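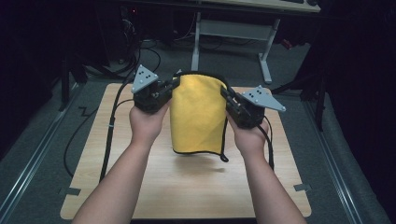

Cleaning materials are checked at each pantry inspection at the Casorham site, and are scored separately from the worktops. Cloths are sorted by colour and area, and the edge of each one is looked at as well as the face. On a yellow cloth with black piping, a loose end of binding hanging from a corner is recorded as a defect, and the cloth is withdrawn from food areas.

Filed under: Premises / Kitchen hygiene / Checklists

Pantry and wash-up, February

1. Worktop height 800 mm, level, sealant whole along the wall. Pass.
2. Clear passage in front of sink, minimum 1040 mm. Pass. Bin to stay on the door side.
3. Cloths stored by colour, hung to dry. Fail. Yellow and blue on the same rail. Fit second rail.
4. Cloth edges and binding. Fail. 2 withdrawn. Do not trim and return to use.
5. Spray bottles, 500 ml, labelled with contents and dilution. Pass. One label fading, replace before next visit.
6. Hand wash basin: soap, paper towels, hot water. Pass. Tap slow to run warm.
7. Drain cover seated and free of food waste. Pass.
8. Fridge seal. Comment only. Split at lower hinge side, part on order from Matemport.

Items 3 and 4 to be rechecked before the pantry is used for the evening service. The Flunville site uses the same form, without item 8.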